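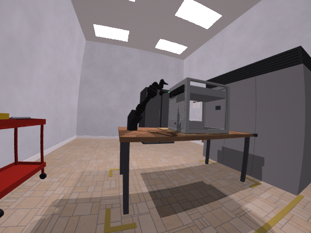

Open day at Wosdale - who went?

ziria_fan
Went to the Flekthorpe open day, Wosdale site. Queue was 90 deep when I got there. Main draw was the sim of the new tending cell up on the big screen, black arm on a table, gray frame next to it. They ran the same pick over and over. Pretty slick, worth the drive.

boltcutter60
Saw it. Kinda let down tbh. Drove 60 miles for a simulation? Wanted to see real parts move.

ziria_fan
They said the real cell comes in October. The sim is how they work out reach before bolting anything down. Made sense to me.

mk_904
Reach is the easy bit. Asked the guy at the desk (Cameron Hollis I think, name tag was flipped half the time) about cables and he said they dont model those yet. Thats the stuff that bites you.

boltcutter60
^ this. Cables, chips, coolant. Sims are always so clean.

pomare_pete
Disagree. We did a sim first at Pomare and caught a bad table height before we'd bought a thing. Saved us weeks. Cables we sorted on the floor.

mk_904
Fair, but you had a crew for that. Small shops dont.

ziria_fan
Anyone get the handout? Mine got soaked in the parking lot

pomare_pete
Got a spare, will scan it tonite. Parking was a mess yeah.

Related threads
Best first arm for a two person shop?
Ziria controller - update stuck
Floor tape that stays put
Flekthorpe training days, worth it?

Contact the mods | Forum rules | Back to top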